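Home Clubs Opinion Archive Contact

Opinion
Monday, by a club member
Last updated: January

Grade the boring runs

Feltstead robotics club has a showcase coming up and I already know which team gets the applause. The one with the flashy thing. Wheels, lights, a song. Fine. I clapped last year too.

But I want to make a case for the chopsticks people.

Quick background for anyone who skipped the meeting. Project is called Pludska, don't ask, it was a typo in a shared folder and it stuck. The job is picking up wrapped chopsticks and putting them in a utensil basket. Over and over, at kitchen tables, with hand-held grippers, so there's a record of hands doing it properly before any arm has to try. 1,309 runs kept so far. Out of 3,917. Two thirds thrown out! And that's the part I think the judges should be looking at.

Because the rubric doesn't. Rubric gives points for "final demonstration" and "creativity" and a bit for the poster. Zero for tossing your own bad work. A team that keeps every sloppy run and gets lucky on the night beats a team that sat there relabeling until dinner. How is that teaching anybody anything.

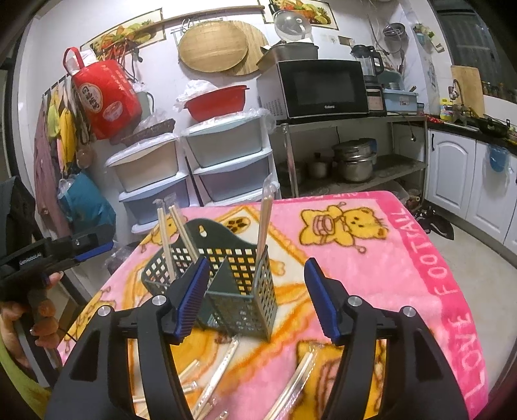

Posted by the Nuttall table lead

Look at what a session is. Cartoon blanket, a few pairs of chopsticks in the basket, more lying on the blanket, two grippers. Clear plastic wrappers, which sounds like nothing until you try it. Shiny stuff is hard to see and it slides. The Nuttall table did 112 runs in one sitting and I was cranky by the end and my thumb hurt. Not a complaint. Well, a little one.

People say do it in a clean lab with a plain mat. I disagree, strongly. Kitchens have patterns and bags on hooks and pots on shelves. If the thing only works on a gray mat then it works on a gray mat, congrats.

Other objection, from the parents' email: students should be building, not doing chores. OK but somebody has to decide what counts as a good grab. We argued for most of an afternoon over whether a tip touching the rim is a fail. That's engineering. Then it all went into Stata becuase that's what the school has, and half of us learned what a missing value is the hard way.

So, what I want. Give 2 judges the run logs a week early. Make every team hand in its rejects with a line on each saying why. Take the points out of the poster, I don't care, mine was ugly anyway.

And let the chopsticks team go first for once, before evreyone leaves for pizza.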